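Open Day at the Britden Shuttlecock Workshop and Hall

I have played badminton since I was nine and I had never once thought about where the shuttles come from. You buy a tube, you wreck a tube, you buy another. So when our club newsletter mentioned that Britden was opening its workshop and sports hall to visitors for one afternoon in July, I put my name down the same evening and talked Tanner Robichaud, my doubles partner, into driving.

The building is at the end of the Campbell road, past the garden center, and it looks like nothing much from outside. Go in by the side door if you visit. The front one leads to the offices and we stood there ringing for a good five minutes before somebody waved at us through the glass.

We started in the feather room, and I could have stayed there all day! Noémie Kowalchuk has been grading feathers for most of her working life and she let us try it. Every shuttle takes 16 feathers, and they all have to come from the same wing side, left or right, or the thing won't spin properly. I knew the number but I didn't know about the wings. She spread a handful under a lamp and asked us to pull out the bad ones. I found two. She found seven more in the pile I had passed (one had a bend in the shaft that I still couldn't see when she held it right up to my nose).

Next door is where the feathers get trimmed and set into the cork. The trimming tool is an old hand press with Treltard stamped on its side, painted green at least three times judging by the chips. It goes down with a lovely crunch. They have a newer one too, but Hendrik Venter, who runs that bench, clearly prefers the old one and gave it a pat as we went by. After that comes the thread, two rings of it wound around the shafts, and then the glue, which you can smell from the corridor. Hendrik told us a good day at his bench is 559 finished shuttles. Tanner did the math on how long it would take the two of us to get through those and went a bit quiet.

The testing lane was the part with the longest line. It's a narrow strip of court flooring with marks painted on it, and a spring launcher at one end that hits every shuttle exactly the same way. If it lands short it goes in one tray, long in another. Visitors were allowed to have a go with a racket next to it, to see how close a person could get to the machine's consistency. I hit five and they landed in five different counties. A girl of maybe eleven went after me and put three in a row on the same mark, to huge applause.

Tea was in the hall, with very good poppy seed cake, and Dwight McIntyre gave a short talk on speed grades and why the same shuttle flies farther on a warm evening. He keeps a cupboard of 2,000 old ones going back to the seventies, and passed a few around. The older ones have gone yellow and feel much lighter than you'd expect. He also explained steaming, something I've always done badly over a kettle. Do it for a few seconds at the feather end of the tube and then leave it alone overnight. I have been cooking mine.

The last stop was the sorting tables at the back, and I ended up spending more time there than anywhere else. After seeing the shuttles as loose feathers and bare corks, it was really nice to get up close to whole ones and look at them properly – the way the vanes overlap all the way around, and how the light comes through them. I've got a bag full of these at home and I don't think I'd ever looked at one for longer than it takes to flick a bent feather straight.

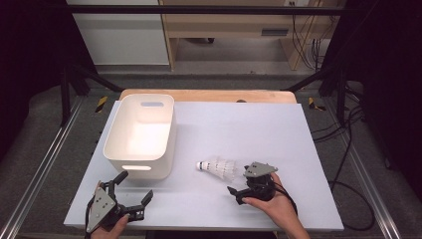
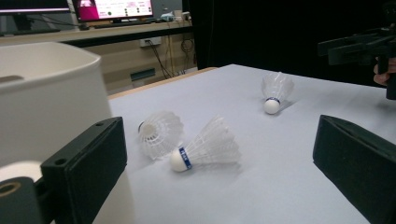
At the sorting tables: one shuttlecock beside the white bin in the first photo, three in the second.

Entry was free and there was a box by the door for the junior section. Parking is tight, so come early or use the lot behind the Astis store and walk back. The stairs to the feather room are steep, though they'll bring a tray of feathers down for anyone who can't manage them. Tubes were on sale at the exit and we bought four between us. Tanner opened his in the car.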